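真空管ギターアンプの固定バイアス調整手順(6L6GC プッシュプル、2本構成)

投稿日:2026年4月24日 文:Clornineo 編集部

出力管を交換したあとに行うバイアス調整の手順をまとめる。対象は調整用ポットを備えた固定バイアス機で、自己バイアス(カソードバイアス)機には当てはまらない。作例には Sadgate の45Wヘッドを使った。

注意:アンプ内部には400Vを超える直流電圧がかかる。電源を切っても電解コンデンサに電荷が残るため、放電の方法がわからない場合は作業を行わないこと。

用意するもの
・デジタルマルチメーター(直流1000Vレンジのあるもの)
・バイアスプローブ、または出力管カソードに1Ωの測定用抵抗が入った機体
・定格インピーダンスの合ったダミーロードかスピーカーキャビネット
・絶縁柄のマイナスドライバー

1. 準備
電源を切り、プラグを抜いてからシャーシを開ける。主平滑コンデンサの端子電圧を測り、残っていれば放電抵抗で落とす。5V以下になったことを確認してから先へ進む。ダミーロードは必ず接続しておく。無負荷で動作させると出力トランスを傷めるおそれがある。

2. 初期位置
バイアスポットを負電圧が最も深くなる側に回しておく。回転方向は機種によって異なるので、電源投入後、出力管を挿す前にソケットの5番ピン(グリッド)の電圧を測って確かめる。この機体では最深部で−56Vだった。確認後は電源を切り、再度放電してから管を挿す。

3. プレート電圧の測定
マスターと各チャンネルの音量をゼロにし、スタンバイを解除して5分待つ。メーターの黒をシャーシ、赤を3番ピンに当てる。作例では446Vを示した。

4. 目標電流の計算
6L6GC の最大プレート損失を30Wとし、アイドル時はその70%を上限とする。
 30 × 0.7 ÷ 446 = 0.0471(A)
1本あたり約47mAが上限になる。作例ではこれより低い38mAを目標とした。プレート損失は446 × 0.038で16.9W、最大値の56%にあたる。

5. 調整
カソードの1Ω抵抗の両端電圧を測る。1mVが1mAに相当する。この値にはスクリーングリッド電流も含まれるため、プレート電流だけの値よりわずかに大きい。ポットを少しずつ回し、表示が落ち着いてから次の操作に移る。急に回すとプレートが赤熱することがある。赤熱が見えたらただちにスタンバイに戻す。 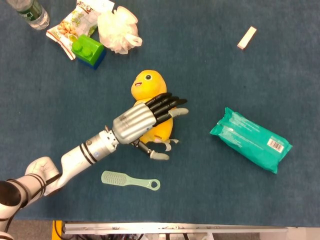 2本の値の差は5mA以内を目安とする。それを超える場合は左右のソケットで管を入れ替えて測り直す。差が管と一緒に移動すれば管の特性のばらつき、ソケット側に残ればカップリングコンデンサの漏れやグリッド抵抗の変化を疑う。入れ替えの際も電源断と放電を省かない。

6. 再確認
電流が変わるとプレート電圧も変わる。調整後に3番ピンを測り直し、手順4の式に入れて上限を超えていないか確かめる。作例では450Vになり、上限は46.7mA、設定は38mAのままとした。そのまま45分通電し、もう一度カソード電圧を読む。2mA程度の上昇であれば再調整は不要である。

7. 記録
日付、管の銘柄、プレート電圧、左右の電流値を紙に書いてシャーシの内側に貼っておく。Tsao の管のように箱に測定値が記載されている製品では、その値も写しておくと次回の選別に使える。

補足
Cimiria の旧型機にはバイアスポットがなく、基板上の固定抵抗で電圧が決まる。この場合は抵抗の交換が必要になる。手順は別ページに分けた。

最終更新:6月、手順5にスクリーン電流の注記を追加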